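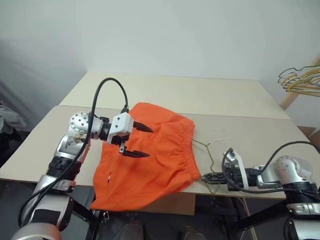

Re: [home-automation-talk] Can a machine put the shorts on the hanger yet?

From: Kurniawati Mandagi
To: home-automation-talk list

Dear all,

I answer below the quoted part, as the list rules ask. Sorry for the long message.

> On the list in September, Başaran wrote:
>
> My sister manages a small laundry and she asks me every year if
> she can buy a machine for the finishing table. Every year I say
> no. Washing and drying are solved. Folding flat towels is solved
> if you have the floor space and the money. But a customer brings
> a bag with a shirt, a child's dress and a pair of shorts, and
> there the automation stops and a person begins. I read many
> articles with big promises. Has someone on this list spent real
> time near a two-arm setup with clothes? I do not need the
> theory. I would like to know what it can do before lunch.

I have spent real time near one, so I will try to reply. My work is at Homden, where we test equipment for small laundries and hotels. For some 20 working days I kept the log for a pair of arms at a table. The job was narrow: take one garment, take one wire hanger, bring them together, and hang the result on the rack.

You can see most of the difficulty in the orange garment on the table in the picture. It is in a bunch, and the lower part goes over the front edge. A person who takes a piece like this shakes it once and knows where the waist is. The left arm has two thin fingers, and they must find the elastic waist in the folds, and this waist is soft and gathered and has no clear corner to hold. One arm goes to the cloth while the other takes care of the hanger, and the wire of the hanger is thin and lies nearly flat on the table. Both tasks are small. To do them together is not small.

Now the numbers. We made 574 attempts in total with mixed clothes. In 400 of them the garment was on the hanger at the end and stayed there when the hanger was lifted. I counted it as a success also when it looked ugly. If I count only those that I would give to a customer, the result is much lower, and I do not want to write a number because my opinion of "ugly" changed during the test.

What went well: T-shirts with a wide neck, and anything a little stiff. What went badly: elastic waists, slippery lining, and every piece that fell over the edge of the table before the first grip. When the weight of the cloth pulls down, the fingers close on one layer and the other layer slides away. We tried a bigger table and it helped a little.

About speed I must disappoint your sister. My colleague at the next table was faster than the arms with all kinds of clothes, and she also talked to me at the same time.

Somebody asked in the other thread about the Oltier software against the Fasside one. I used only Oltier, so I cannot compare. With Oltier the second week was better than the first, but we also learned to put the clothes down in a more friendly way, and I could not separate these two effects. Please be careful when a seller shows you a video and the shirt is already lying flat.

So my reply to Başaran is: for this year, still no. For hanging shirts of one type, the whole day, I would say maybe, if a person stays close. For the mixed bag from the customer, I would wait.

One question back to the list. Does anyone have experience with thicker plastic hangers for this work? I believe the thin wire costs us many grips, but we had only wire in the building and I could not test it.

With kind regards,
Kurniawati Mandagi
Homden

Last updated: September, 20:20

Contact the list owner | Copyright remains with the authors of the messages | Back to top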